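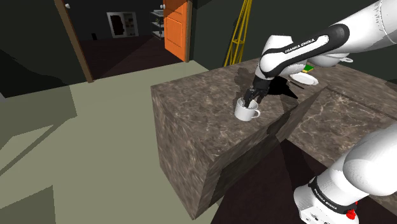 Encimera

Una encimera es la superficie horizontal de trabajo que cubre los muebles bajos o la isla de una cocina. Se fabrica en piedra natural, cuarzo aglomerado, porcelánico, madera o laminado.

Materiales

El mármol es una roca metamórfica compuesta sobre todo de calcita. Los ácidos, como el zumo de limón o el vinagre, atacan su superficie y dejan marcas mates. El granito resiste mejor el rayado. Los acabados veteados se reproducen también en materiales sintéticos.

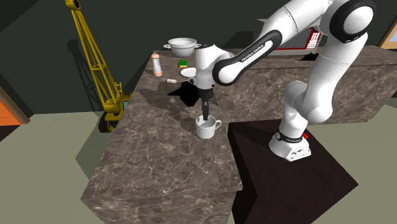

Dimensiones

El grosor habitual en piedra es de 2 o 3 cm. Los vuelos de más de 30 cm suelen requerir ménsulas.

Véase también

Fregadero
Isla de cocina
Salpicadero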